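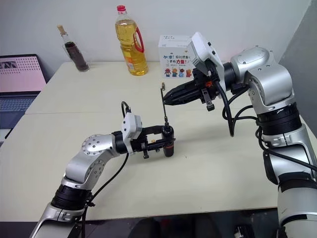 Can a machine take over small household or shop-floor chores at present?

Some of them, provided the part is always presented in the same way and a person remains nearby to clear faults.

Home Forum Automation Chores and Light Assembly Reply

divberg_ops
Our site at Divberg reviewed 173 attempts at a bit change on a powered screwdriver. The unit completed 50. Management does not regard this as ready for the line.

Sukomholm_Maint
I must disagree. The same task was beyond our equipment entirely last August. Fixed fixtures would raise that figure considerably – the grip is seldom the difficulty.

divberg_ops
A fixture for every tool defeats the purpose in a home.
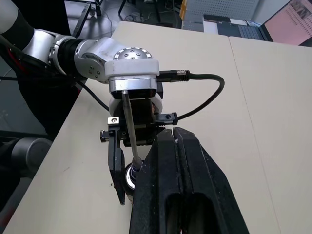 Re: Small parts and two-handed work

Posted by: poleck_floor, 4:45 p.m.

Members are asked to distinguish between holding a tool and handling what goes into it. Bits and AA batteries are small, and they roll. Our trial at Poleck allowed 45 seconds per battery, and a new employee required far less.

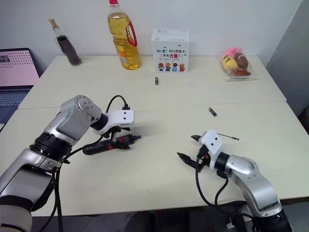 By Huang Workshop Desk | Member | 400 posts

The desk concurs in part. Speed is of little concern in a household, where the work may proceed overnight. Reliability is the proper measure, and on that point we side with Divberg.

Sukomholm_Maint
Noted. We shall continue our own trial with the fixtures in place.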